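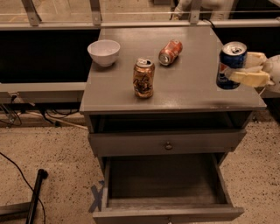 Let Me See Posts in the Order They Were Posted

I joined Rudura because a friend sent me an invite and said it was simple. It was. You followed people, and their posts showed up with the newest one on top. When you reached something you had already seen, you were caught up and you could close the app.

That went away in April. Rudura now opens on a page called For Today, which is put together by software that guesses what I want. The old list is still there, two taps down in a menu, and every time I restart the app it goes back to For Today.

I think a social app should let its users pick the order of their own feed, and it should remember what they picked. I don't think this is a lot to ask.

The usual argument from the companies is that people miss too much in a plain list. If you follow several hundred accounts, your sister's baby photos can get buried under a day of posts from a sneaker store. That does happen. But the fix for it was already in my hands. I could unfollow the sneaker store. I could mute it for a week. When the app does the sorting, I can't tell what I'm missing or why, and there's nothing for me to fix.

I went through my own account last month. I follow 2274 accounts on Cladora, most of them left over from years of tapping Follow without thinking. Cladora has ranked its feed from the start, so I never felt the weight of that number. The app kept showing me the same few dozen people and quietly dropped the rest. One of the dropped ones was the page for Urncombe, the town where I live. They had posted a water main notice at 7 a.m. I saw it the next evening, after three videos of a man restoring a lawn mower.

A late joke is still a joke, but a late notice is useless. A lot of small towns, schools and clubs have moved their announcements onto these apps and let their own websites go stale. Maybe they shouldn't have. They did it though, and the apps were happy to have them.

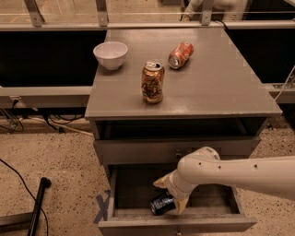
The other argument is that ranking is what people choose when you give them both. I have my doubts about how that gets measured. If one option is the front door and the other is in a menu that resets, the numbers will favor the front door. Put two tabs side by side at the top of the screen, leave them alone for a year, and then tell me which one wins. If it's the ranked one, fine. I'll keep using the other one.

Jafri does it that way now. It's a much smaller app and it has plenty of problems. Search is poor, and uploading a video takes far too long. But there are two tabs, Latest and Picked, and it opens on whichever one you used last. I spend less time there than I do on Rudura, and I would guess that is the real reason the bigger apps won't copy it. A list that ends is a list you walk away from, and there are only so many ads you can fit in before the end.

I understand that ads pay for the thing. I'd put up with the same number of ads per post in a plain feed. I would even pay a small monthly fee for it, as long as the fee didn't come with a badge next to my name.

I don't want ranking banned either. On a slow night I sometimes scroll through For Today and find an account I like – that's how I found most of the bread bakers I follow. It works well enough for finding strangers. For people I already know, I'd like to see what they said, in the order they said it, and I'd like the setting to still be there in the morning.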